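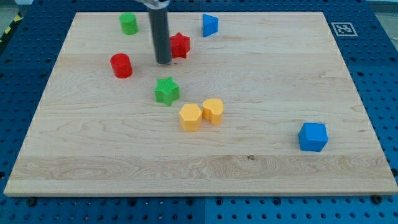

The Lighthouse at Gustley
A history, published by Calico

I took this book from the library in May and finished it in two evenings. It tells the story of the women who kept the light at Gustley after their husbands went to sea, over a period of 71 years. The author, who signs only as Egan, has read their letters and account books with much patience.

The best part is chapter 9, on the winter when the supply boat from Rustano could not land. The women write about lamp oil, flour and a sick child, always in the same calm tone, and I found this more moving than any drama.

I have two complaints. The middle chapters repeat a long quarrel over wages, and I lost the thread of who had been paid. Also, the notes are at the back in very small print – my eyes did not enjoy them. The 54 letters printed in full are worth the effort, but an index of the families would have been a great help.

The language is plain and I needed the dictionary only for sailing words. Readers who like social history will be glad of it. Those who want storms and shipwrecks will find only one, on page 71, and it is over in a paragraph.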